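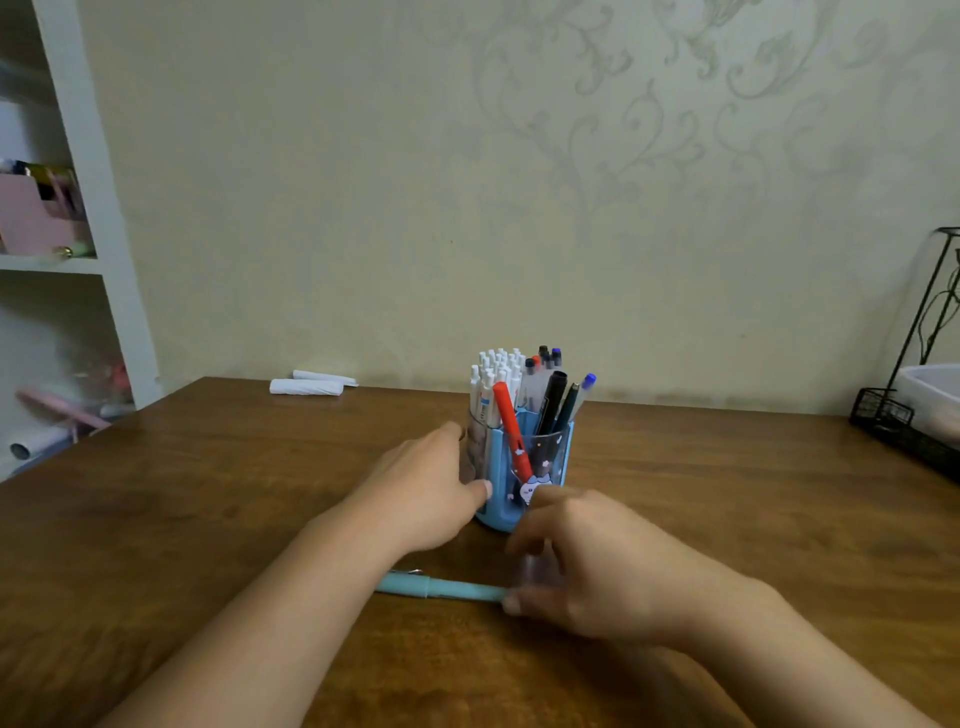 Testing and Sorting a Backlog of Ballpoint and Gel Pens

Offices and classrooms accumulate pens faster than they use them. After a year or two a fair share of the stock no longer writes, and the working pens are mixed in with the dead ones. The procedure below separates the two, recovers the pens that can be recovered, and stores the rest so that they last. It covers ballpoints, gel pens and rollerballs with replaceable refills. Fountain pens and felt tips need different treatment and are left out.

What you need

A flat surface with good light
Plain copy paper, not glossy
A pad of soft scrap paper, ten sheets or more
Three trays or shallow boxes
Paper towels
Rubbing alcohol, 90 percent
A cup of warm tap water
A ruler marked in millimeters
Masking tape and a marker for labels

Label the trays Good, Retry and Refill. Keep a trash can within reach. Cover the work surface if it can be stained, as gel ink soaks into unfinished wood in seconds.

Step 1: Group by type

Sort by ink before you test anything. The three types fail in different ways, and a treatment that works for one can ruin another.

Ballpoint ink is an oil-based paste. The line is slightly uneven and does not smear much when rubbed right away. Gel ink is water-based and thick. The line is dark and even, and it smears for a few seconds after writing. Rollerball ink is water-based and thin, and it may show through the back of copy paper.

If the barrel is marked, go by the marking. If it is not, unscrew the barrel and look at the refill. Ballpoint refills are usually narrow, in metal or plastic, with no clear layer above the ink. Gel refills are wider, in clear plastic, with a plug of clear or yellowish grease sitting on top of the ink.

Step 2: First test

Click or uncap the pen and draw a line of connected loops across the paper, five or six inches long. Hold the pen at a normal writing angle. Do not press harder than you would when writing.

Line starts within the first two loops and does not skip: Good.
Line starts late, skips, or fades and comes back: Retry.
No line at all: Retry if there is ink in the refill, Refill if there is none.

Check the click mechanism at the same time. A retractable pen that will not stay extended can have a worn cam or a refill that is too short for the barrel. Swap in a refill from a working pen of the same model. If the point now locks, the first refill was the wrong length. If it still slips, throw the barrel away and keep the refill.

Step 3: Treat the Retry tray

Ballpoints. Scribble on the soft pad for 30 seconds in tight circles. The pad gives under the point and lets the ball turn more freely than it does on a hard desk. If nothing comes, wipe the tip with a paper towel dampened with alcohol, wait a minute, and scribble again. Stubborn refills can be stood tip down in warm water for five minutes, then dried and tried again. Keep the open end of the refill above the water line. Never use a flame. A plastic refill softens well before the ink does, and the ball seat can be damaged as well.

Gel pens. Look for a gap in the ink column. If the ink near the tip is broken by an air bubble, close the pen and wrap it in a towel with the tip pointing outward. Hold the other end firmly and flick your arm down several times, the way you would shake down an old thermometer. The bubble should move up toward the grease plug. Do not use alcohol inside the refill. A wipe across the tip is fine.

Rollerballs. Dip the tip in warm water for ten seconds, blot, and write. Repeat once. A rollerball that does not respond to two rounds has dried out through the feed and is not worth more time.

Test each pen again as in Step 2. Anything that still fails goes in the Refill tray if you want the barrel, and in the trash if you don't.

Step 4: Match refills

Measure the old refill from end to end and note the widest diameter. Length matters more than brand. A refill one millimeter short may write but will rattle. One that is too long will not retract.

We keep two part series on the shelf. The Pruvik 32 fits most of our slim click pens, and the Kitis G fits the wider gel barrels. The Kitis has a raised collar near the tip and will jam in a barrel made for a smooth refill, so check for the collar before you order. Verschueren sells both in bulk bags under stock number 354. The bags are mixed by color unless you write otherwise on the order form.

To replace a refill, unscrew the front section over a tray. The spring sits around the tip and will jump. Slide it onto the new refill with the tighter coils toward the tip, drop the assembly into the front section, and screw the barrel down until it is snug.

Step 5: Store the working pens

Ballpoints can be stored in any position. Gel pens and rollerballs keep best flat, or with the tip down if they have to stand. Retract every point and seat every cap until it clicks. An exposed gel tip can dry over a weekend.

Keep the stock away from windows and heaters. Put the oldest pens at the front and fill from the back. A strip of masking tape with the month of testing, such as July, is enough of a record.

For large stocks, use lidded boxes. Our supply room holds 4,000 pens in Plernik stacking drawers, one ink color per drawer, and the drawers are spot checked by pulling one pen from each corner and one from the middle. If two of the five skip, the whole drawer goes back to Step 2.

Troubleshooting

Ink leaks around the ball after warming: the water was too hot. Blot, store tip up overnight, and test again.

Blobs at the start of each stroke: wipe the tip. If blobs return within a page, the ball is worn and the refill should be replaced.

Pen writes on the pad but not on copy paper: check the paper for skin oil or hand lotion before you blame the pen.

Line is scratchy but dark: the ball seat is bent, most often from a drop. There is no repair. Discard the refill.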